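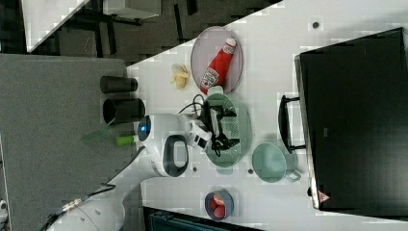 Kitchen table at the Dinell bench, arm over the green plate.

Plarkeris Demonstration Drive: Frequently Asked Questions
Updated February 2023

What are you collecting?
Short examples of a robot arm handling ordinary kitchen things. A person guides the arm through a task, we record the camera views and the joint positions together, and the result goes into the pile our learning system trains on. One run of one task is an episode. We love episodes!

How many do you have?
The tabletop kitchen set stands at 224 accepted episodes. Another 88 are waiting for review, and we'd be thrilled to have more hands on those.

Which objects can I use?
Anything from the shelf list that the gripper can close on safely. Plates, mugs, a ketchup bottle, fruit, spatulas — all good. Mix them up between episodes. If the ketchup is always on the pink plate, the system may decide that ketchup only exists on pink plates, and then we all get to start over.

Should I tidy the table first?
Please don't make it perfect. Real counters have things lying on them, and we want the system to see plenty of that. Just keep the arm's path clear of anything that could tip.

How long is an episode?
Most run under 2 minutes. If you pass that, stop, save, and mark it "long." We still look at those.

I fumbled the grasp. Do I delete it?
No! Keep it and tick the "recovery" box. A run where the gripper misses, backs off and tries again teaches the system something a smooth run can't. Delete only if the recording itself broke.

Why more than one camera?
The arm blocks its own work a lot of the time. A plate that's half hidden from overhead is often in plain sight from another angle, and the Mousavi loader lines the views up by timestamp, so you don't have to.
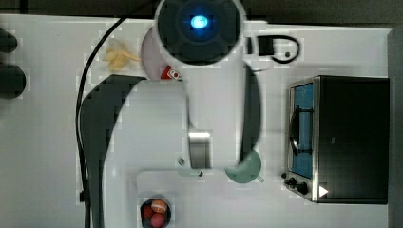

Andska wrote in to ask whether a blocked view makes an episode useless, and whether it would be better to throw out every run where the arm covers the target. Our answer is to keep them, as long as at least one camera sees the grasp. Runs like that are great practice for the system, and we'd miss them if they were gone.

What do I write in the task label?
One plain sentence, the way you'd say it to a friend: "put the banana on the pink plate." Skip robot words. Two people labeling the same task in different ways is fine, even helpful.

How many episodes per session?
Stop at 8 and take a break. Tired hands make jerky motion, and it shows up in the data.

Can I suggest a task?
Yes, please. The request form is on the Plarkeris project page, and we read all of them. The stacking tasks we added in October came in that way.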